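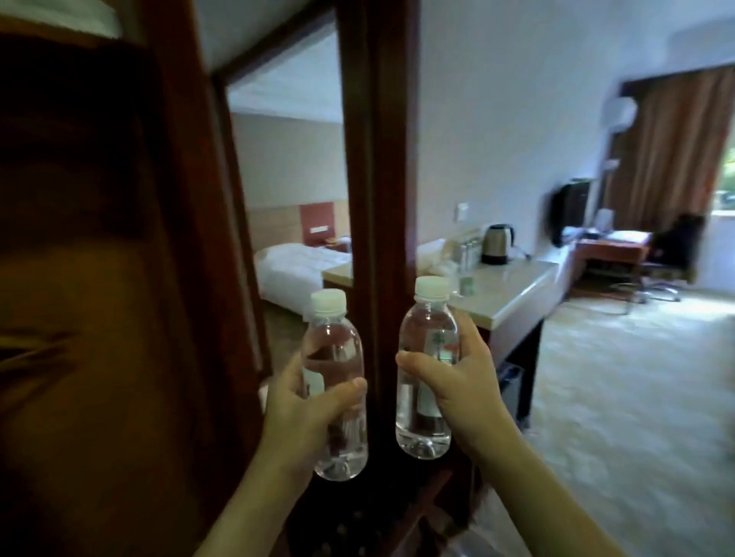
Home Guides Dispensers Air Care Floor Mats Contact

How to Refill and Reset a Bulk Soap Dispenser

By Barrett Brannigan, May
5 comments

This guide covers wall-mounted bulk-fill soap dispensers with a push bar, including the Tetex and Szabo models found in most of the washrooms we service. Sealed-cartridge units are loaded in a different way and have their own page. The same steps apply to lotion soap and gel soap. Foam soap needs a foam pump and must not be poured into a lotion dispenser.

What you need

Dispenser key
Soap of the same type already in use at the site
Warm water
Small bottle brush
Two lint-free cloths
Disposable gloves

Opening the unit

Put on gloves. Insert the key in the slot on top of the cover and press down until the latch lets go. Do not turn the key. The cover swings forward and hangs on its lower hinge. On older Szabo units the hinge pins are short, so hold the cover with one hand while it drops.

Check the level through the side of the tank. If more than a third of the soap is left, close the cover and come back at the next visit.

Cleaning the tank

Never top up over old soap. Bulk tanks can pick up bacteria from the air and from hands, and fresh soap poured on top of old will not fix that. Lift the tank straight up off its bracket and empty it down a utility sink. Rinse with warm water until no suds remain. Work the brush into the bottom corners and around the valve seat, where dried soap collects.

Push the valve by hand while water runs through it. The stem should return by itself. If it sticks, soak the valve in warm water and try again. A valve that still sticks after soaking should be replaced.

Shake out the tank and let it air dry upside down on a clean cloth. If the washroom has to stay open, fit a clean spare tank and take the used one back to the shop.

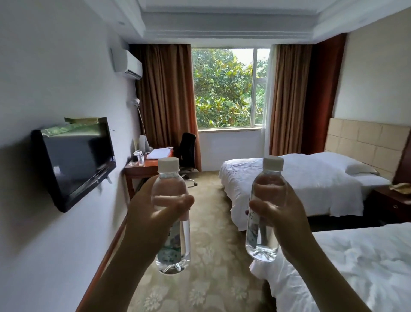
Filling

Set the dry tank on its bracket and push down until both side clips engage. Pour slowly down the inside wall. A fast pour traps air, and trapped air is the usual cause of a dispenser that spits or gives nothing on the first few pushes. Stop at the fill line. Soap above the line will find its way out through the vent hole and run down the wall.

Fit the lid. Wipe the bracket and the back plate before closing the cover.

Priming and reset

Hold a cloth under the nozzle and push the bar slowly until soap comes out in an even amount. Let the bar return all the way each time. If no soap appears, lift the tank off and seat it again.

On units with a service counter, press and hold the small gray button inside the cover until the display shows 0. The refill light on the Tetex model comes on at 108 pushes before empty. If the counter is not reset, the light stays on and the site will call for a refill it does not need.

Close the cover and press the top edge until the latch clicks. Pull once to check it.

Record the work

Write the soap type, lot number and your initials on the service card. Note any cracked tank, loose bracket or missing key slot plug.

Common faults

Drips between uses: dried soap on the valve seat. Clean the seat and replace the valve if the drip continues.

Bar feels stiff: soap has run behind the bar. Remove the bar, rinse and dry it, then refit.

Soap too thin: water was left in the tank. Empty, dry and refill.

Cover will not latch: tank is not fully down on the clips.

Parts questions go to Ingrid Begay at the service desk. Have the model number from the back plate ready.

Share 2 Print

Next: Replacing a Push Bar Spring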